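**Can an arm clear a kitchen counter yet, or is that still demo footage?**

Posted by **pkettering** on Saturday, March 7, 2020

I run a rental kitchen with one long counter. Between bookings it has to be cleared: bowls and cups to their places, cloths in the wash, surface wiped. Sketel has quoted me for a fixed two-finger arm and says "general tidying" is supported. I have bench experience with pick and place of machined parts, none with soft goods. Is the claim credible for mixed household items?

---

**Leandro Sarmiento**

Partly. Separate the job by object class before you read any quote.

Rigid items with a graspable edge are mostly solved if the arm can reach them and the lighting is stable. Textiles are not. Knitted and crocheted pieces are the worst case I have worked with: the contour changes on contact, and any gap or fold looks like a handle to the grasp planner.
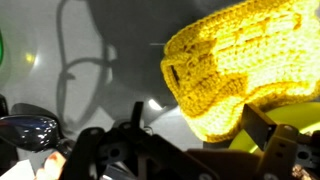
Wrist cameras help with the last few centimeters and hurt before that. Glossy surfaces return highlights, and the gripper's own shadow can be segmented as an object. Budget time for tuning exposure.

I logged 2,914 grasp attempts on an Orkeo arm last year. Rigid items failed 27 times. I stopped scoring cloth after 300 attempts and changed the task to "push into bin."

Clutter matters more than item count. Have the vendor run a counter like this, with nothing pre-sorted:

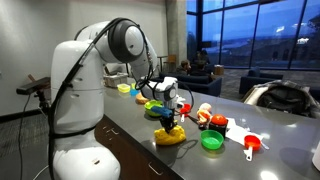

*Mixed items on a dark, glossy counter; two-finger gripper holding a blue rectangular object.*

A shallow bowl needs a rim grasp. A measuring cup lying flat needs a handle grasp and a wrist rotation. Paper on a smooth top generally needs suction or a slide to the edge. Those are separate skills, and the quote should list each one.

---

**drawbar_t**

no. buy a bus tub and pay someone for an hour

---

**M. Oyelaran**

Agree with Leandro on classes. I would add acceptance terms. We used these with Montoya:

1. 500 consecutive picks, your items, your lighting, no operator touching the arm.
2. Cloth scored separately. A bunched cloth counts as done only when it is in the hamper and off the counter.

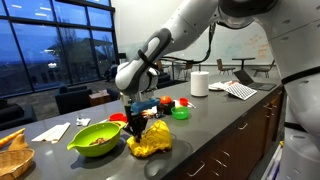 3. Reach test at both ends of the counter. A fixed base may not cover a long one, and a Drunine rail adds to the price.
4. Wiping excluded unless it is demonstrated. Holding a cloth and applying even pressure are different problems.

Item 2 is where our first vendor withdrew. If Sketel accepts all four in writing, get a date for the test in April and keep your current cleaner until it is signed off.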